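4.2 Divided response and the unfinished book

The readers in our sample did not fall neatly into those who liked the set novel and those who didn't. Most of the reading diaries kept at Ulness and Hirdale record a change of mind at least once, and the change usually comes at a point where the book departs from the story its readers already know. The novel, a retelling of a well-worn folk tale from the side of the stepmother, was chosen for this reason. Everyone in the two groups could be expected to know the older version, and everyone did.

Each group had 17 members and met on a Thursday evening over the winter, with the last meeting in February. Members were asked to write a short entry after every sitting, even if they had read only a page or two. They were not asked to give marks out of ten. Earlier work by Gál had used scores, and she found that readers tended to settle on a number early and then defend it. The diaries are slower to work with but they show where a reader hesitated.

At Hirdale, 12 of the readers finished the book. Those who stopped did so in the same stretch, between the stepmother's return to the mill and the letter scene. Their entries give different grounds. One reader found the narrator cold. Another wrote that she "knew where it was going and did not want to be there when it arrived". Only two mention the prose. We had expected style to matter more, as the sentences in this part are long and the tense shifts without warning, but readers who gave up seem to have put up with this quite well. What they objected to was being asked to side with someone they had disliked since childhood.

Vincze's account of the "borrowed villain" is useful at this point. She argues that a reader brings two judgements to a retold tale, one made long ago and one being made on the page, and that the book must give the second enough weight to shift the first. Where it does not, the reader is likely to blame the character – she is dull, she is selfish – and leave the book itself alone. The Hirdale entries bear this out in part. The Ulness entries do so less clearly, and we come back to this in section 5.

A further point concerns when and where the reading was done. Diary keepers noted the time of day and the place, and many added a line on what else was going on in the house. Reading in the main room of the home was common in both groups, often with the television on and other members of the family present.
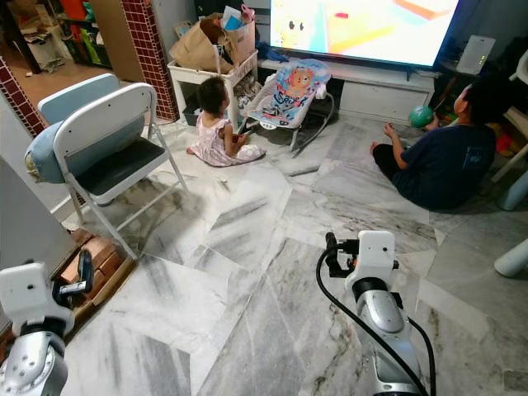 Figure 3. Two children on the floor of a large room, facing the television.

Entries written in the evening are longer and on the whole kinder to the narrator. Entries written on trains or over lunch are short and deal mostly with plot. It would be easy to make too much of this. The same reader might write a warm entry at night and a sour one the next day about the same chapter, and we have no means of telling whether the hour or a second thought made the difference. Gudier, which published the paperback, prints a set of discussion questions at the back, and several readers had looked at these before they finished. Their later entries borrow the wording of the questions, so we have left those passages out of the comparison.

The unfinished copies remain part of the evidence. A reader who stops has still read something, and the last entry before stopping is often the fullest in the diary.

Shared 12 times
2 comments

Ilona Vörös
Our group read the same novel and split at the mill chapter too. I went back to it months later and got on with it much better. Did any of your readers try again?

Jolán Gál
A few said they meant to, but the diaries stop in February so we can't say. I would like to ask them.

Related items
Reading diaries as a source: some problems
Vincze on the borrowed villain: a review
Discussion questions and what they do to a book group
Why readers dislike narrators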